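Fórum Terra e Registo > Cadastro rural e heranças
Tópico: Prazo para identificar os prédios, vale a pena esperar?
28 respostas

**marjorie_rudd** escreveu a 1 Nov 2023
Boa noite a todos, e desculpem o texto comprido. Herdei com os meus irmãos umas leiras no lugar de Undis (nove artigos na matriz, metade com nomes que já ninguém usa) e na junta disseram-me para não ter pressa. Eu cá tenho, que o meu tio é o último que sabe onde ficam os marcos e já vai nos oitenta e muitos, coitadinho. 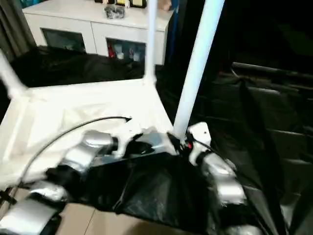 O que me preocupa mais é a extrema com a Quinta da Liltano. Eles apresentaram a planta deles em maio e, pelo que percebi, apanha-nos uma faixa de 12 metros junto ao ribeiro. Alguém já passou por isto?
Partilhas: 9

**ze_da_ogola** respondeu:
Olá Marjorie, bem-vinda! Não espere, por amor de Deus. Leve o seu tio ao terreno num dia de sol, com calma, marque tudo no telemóvel e depois vá ao balcão com as cadernetas. Na Ogola fizemos assim e ficou resolvido, com um lanchinho pelo meio e tudo.

**gullon62** respondeu:
Pois eu discordo do Zé, com toda a amizade. Coordenadas de telemóvel no meio do pinhal podem falhar vários metros, e depois ficam duas plantas sobrepostas e uma conversa azeda com o vizinho. Eu pagava a um topógrafo, pelo menos para essa extrema.
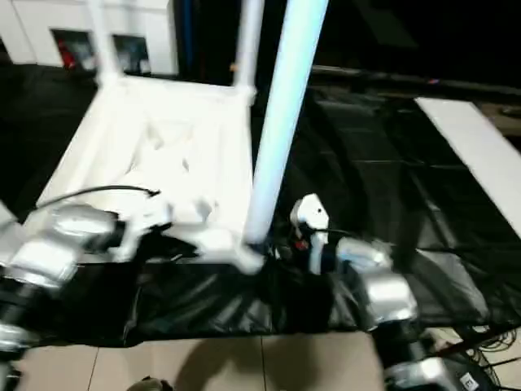
Armação branca com o cesto de tecido e o plástico preto por baixo.

**ze_da_ogola** respondeu:
Ó Gullon, um topógrafo para nove leiras que juntas não valem o almoço dele? Só se for mesmo para a do ribeiro, aí dou-lhe razão.

**marjorie_rudd** respondeu:
Obrigada aos dois, do coração! Vou falar primeiro com o senhor da Liltano, que sempre foi pessoa de trato, e pedir orçamento só para essa faixa. O resto faço com o meu tio no sábado, se os joelhos dele deixarem.

**gullon62** respondeu:
Faz bem. E peça-lhe que assine a extrema consigo, no papel.
Gostos: 12 | Partilhar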